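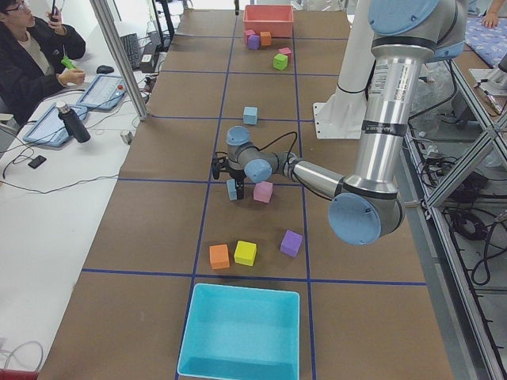 **Jallness Technical College – Department of Precision Trades, Shooting Sports Section**

# Course 283: Confirming a Zero and Recording Groups

Students should read these notes before the Wednesday session at the Holtarer range. Range rules apply at all times, and the range officer's commands take priority over anything written in this handout.

## 1. Terms

A *group* is the set of holes made by shots fired at one point of aim. Its size is measured between the centers of the two widest holes. The *zero* is the distance at which the point of aim and the center of the group agree.

## 2. Procedure

- Fire five shots from the bench without changing the sights.
- Mark the center of the group on the target.
- Measure the vertical and horizontal error from the point of aim, then adjust.
- Fire a second group to confirm the change.
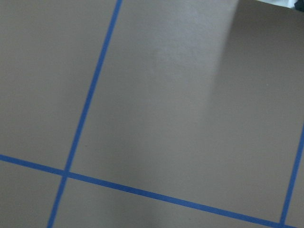 Do not adjust after a single shot. One hole says very little about where the next will fall – a full group is required for every correction entered in the log.

## 3. Records

Each entry lists the rifle, ammunition lot, distance, wind and group size. Targets are kept with the log sheet and handed in at the Cuta building, Room 5.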